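Ticket 1836: bench tidy job keeps stopping, and a few questions from the packing side
Opened by: me, packing room, Runau site
Priority: normal (would say high but we can still do it by hand)
Status: open

Hi all, me again. I know you said to put everything in one ticket instead of stopping you in the corridor, so I'm going to type this as it comes and you can pull out what you need.

Background for whoever picks it up. Since July the arm has been doing the end-of-order tidy at the small bench, so any scrap left on the table goes in the little tabletop bin before the next order comes through. We run it from the Fovlow screen and the arm itself is on hire from Komirent. It used to be a person's job, mostly mine, and I don't miss it one bit! But when the arm stops we all stop, and that's the part I want to talk about too.

What happens: the job starts fine, then on some runs it gives up with "target not confirmed" and sits there until a person goes over and taps resume. Over 25 stops on the early shift this week by my tally, which is on the back of an order sheet if you want it.

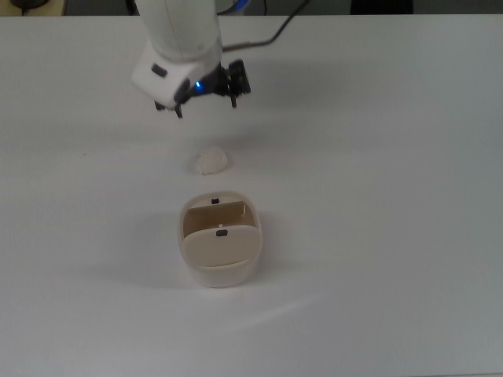 Tidy job, arm over the bench, scrap and bin both on the table.

I went through the steps on the laminated card first, because I knew you'd ask.

Step 1, restart the job from the screen. Did it three times. Went away for a bit, came back before lunch.

Step 2, wipe the tabletop and check nothing else is lying around. Done. No change that I could tell.

Step 3, swap the type of scrap. This one got me somewhere, I think. Flat bits of backing paper stop it nearly every time. If I scrunch the paper up first it goes for it with a lot more confidence (I know it hasn't got confidence, you know what I mean). So now we've got people scrunching paper for a machine that was supposed to save us picking paper up, and I've had some comments.
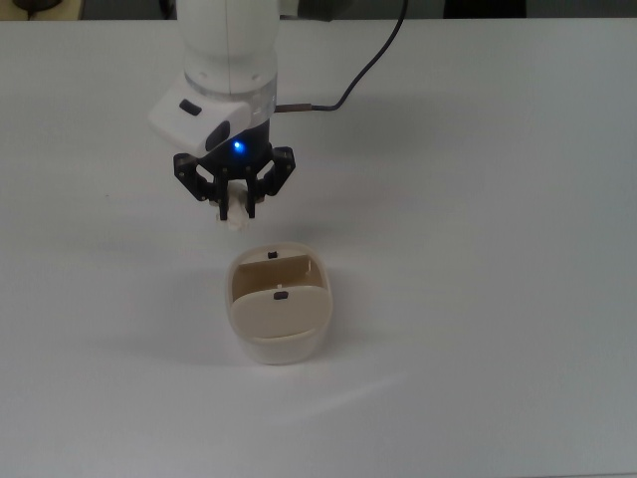

Anyway, I also tried going slower. Speed setting is back to what it was, please don't worry, I wrote the old value down before I touched it. Slower made the stops less frequent but the whole cycle came out at 23 seconds, and the next order is already on its way down by then. So you end up with a person standing with a box in their hands waiting for the arm to get out of the way. That's a worse job than the one we had before.

Step 4 on the card says "check bin position against template." We don't have the template. I think it went to Cabello with the other bench when that line moved. Could somebody send us one, or even just tape some corners on the table? People nudge the bin with their sleeves and then we're all guessing where it goes back.

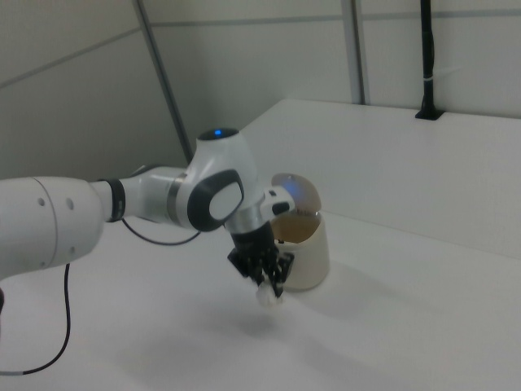 And the lid, please can we settle the lid. Early shift leaves it open all day so the arm can get in. Late shift shuts it because they were told to keep the bench neat, and then the first run of the morning is a mess. Both shifts are doing what they were told! I've put a sticky note on the screen saying LEAVE LID OPEN, but it needs to come from you, coming from me it sounds like nagging.

Update, same day, 3:40 p.m.
Reply came back asking for the run counter. It says 279 since the last reset. I don't know who reset it. They also asked if the stops happen more at one time of day. I'd say the morning, but I'm only here in the morning, so take that how you like.

Update, Saturday
Came in for the half shift and ran it with only scrunched paper, bin put back by eye, lid open. Four stops, all cleared with resume. I'm calling that better but not fixed.
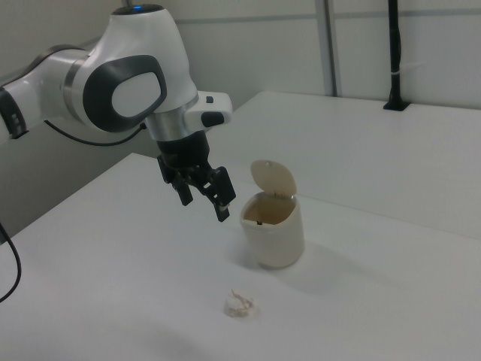
Packing room lead, early shift

One more thing and then I'll leave you alone. When this went in we were told the person freed up from tidying would go onto label checks. That did happen, and label checks are so much calmer now, it's really been the good part. But whoever is on labels is also the one who gets up every time the arm wants its resume button pressed, and the checks get left half done. Could resume be put on the label desk screen as well? Or a little buzzer, I don't mind which, so we're not all looking over our shoulders.

Still needed from you:
- template or tape for the bin
- one rule about the lid, sent to both shifts
- someone to look at the flat paper problem
- resume on the label desk screen

Please don't close this one until the late shift has had a go at it too. I'm in from six tomorrow if you want to ring.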